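Two Hands, Small Parts: Comparing Grippers at Romness

March 2, 2021

The workshop at Romness builds test cells for companies that pack small goods. Most of its orders used to call for one arm over a belt. Since December the questions from customers have changed. They want two arms working over the same table, and they want them to handle things that are light, thin and awkward: clips, tags, loops of cord, bits of wire.

The arms are the easy part of that order. The shop already had a matched pair that it trusted. The gripper was the open question, so the team set aside seven weeks to compare two of them on the same bench with the same controller.

The first was the Derkalano, a parallel-jaw unit with a metal body and a stiff drive. The second was the Haddad, which has a printed body, weighs less and costs a good deal less to repair. Both were run from a Gamitz controller, and both got the same jobs in the same order. One gripper picks a part and offers it to the other, which has to take it without a drop. Each pair made 400 handoffs with each kind of part.

Stiff parts told the team very little. A plastic tag has two flat sides and goes where it is pushed, and either gripper could manage it all day. Paper clips were harder. The Derkalano closed fast enough to flick a clip out of the jaws if the approach was slightly off. Slowing the close to 70 percent fixed most of that and added time to every cycle.

Wire was the worst of the lot. It bends when one jaw touches it, so the second gripper arrives at a spot where the wire used to be. The Haddad did better here, mainly due to some give in the body. It also wore faster. After 33 hours of running, one set of jaws had to be changed when the tips no longer met evenly.
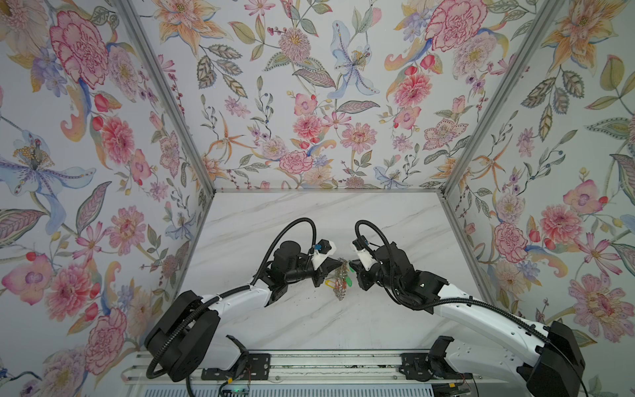

Cable routing took up more of the schedule than anyone had planned. With two arms reaching toward the middle, a hose that is too short pulls on the wrist, and one that is too long can drop into the work. The team tried several loop lengths before settling on one that cleared the other arm at full reach. That length is now written into the build sheet.

Calibration was the other slow job. When the jaws have to come nearly tip to tip, a small error in either base shows up as a crash or a miss. The Gamitz software will store an offset for each arm, but it has to be checked again after every gripper change.

Romness has not picked one gripper for everything. Cells that handle tags and cards will ship with the Derkalano. Wire and mixed small parts will go to the Haddad, with a spare set of jaws in the box. A longer run with softer tips on both units is next on the bench.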